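July 29, 2023

Third day on the squadron records and I finally got the Indlow box open (the lid was stuck fast, of course!). It's mostly carbon copies of the movement orders for 202 Squadron, plus a bundle of letters tied up with string. I've typed up four so far.
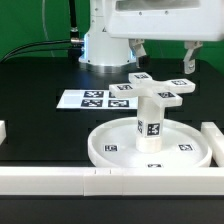
Arm base and its cable, black tabletop.

The big puzzle is still the posting to Leblanc. The order book says the ground crew left in March, but the station diary has them drawing rations there a good two weeks earlier. I'd trust the diary, myself – cooks don't feed people who haven't arrived.

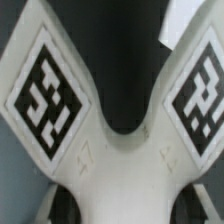 The white fingers, with a square marker on each.

Scanned the aircrew roll next, 200 names, and the Tridari software choked on the pencil notes again, so I'm doing those by hand. Slow, but I kind of enjoy it. Somebody wrote "returned on foot" beside one navigator and left it at that!
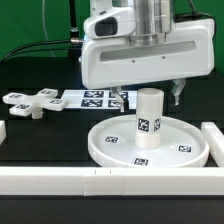

I also want to check whether the second flight ever used the Cumitora strip or just had it down as a diversion field. The map has it circled in red, and the logbooks I've read don't mention a landing. 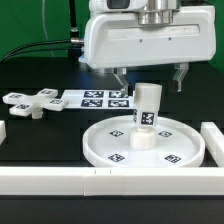

A note left in the book after lunch says to try the fuel receipts, as any aircraft that put down at Cumitora would have had to sign for gas. Good thought, and they're in the next box, so that's Monday morning sorted.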